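Supermarkets should sell fruit by size as well as by weight. A decent pear cost me $2.65 in January, and half of it went in the compost because my daughter can't get through a big one at recess.
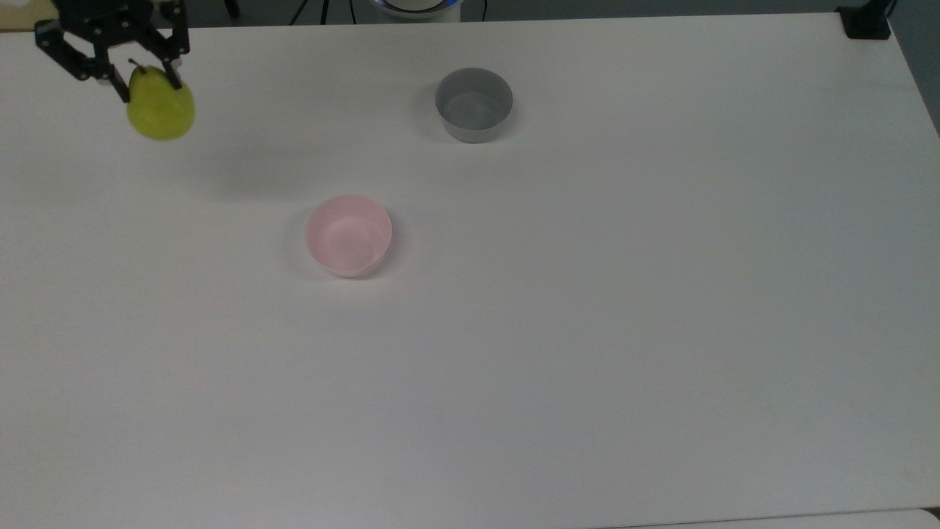
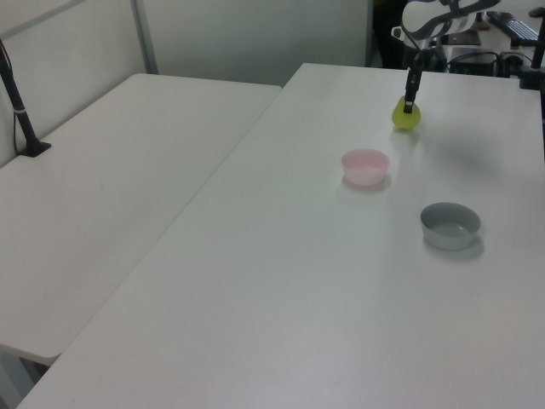
Growers get paid for large fruit, so the small stuff goes to juice or gets ploughed in. I grew up near an orchard that dumped 600 bins in one bad season - most of it perfectly good eating. Kostow, the grocer near my work, keeps a crate of small fruit by the till and it sells out before lunch. The big chains could do the same tomorrow. They would need one more bin and a sign, and they would have to stop treating small as a defect.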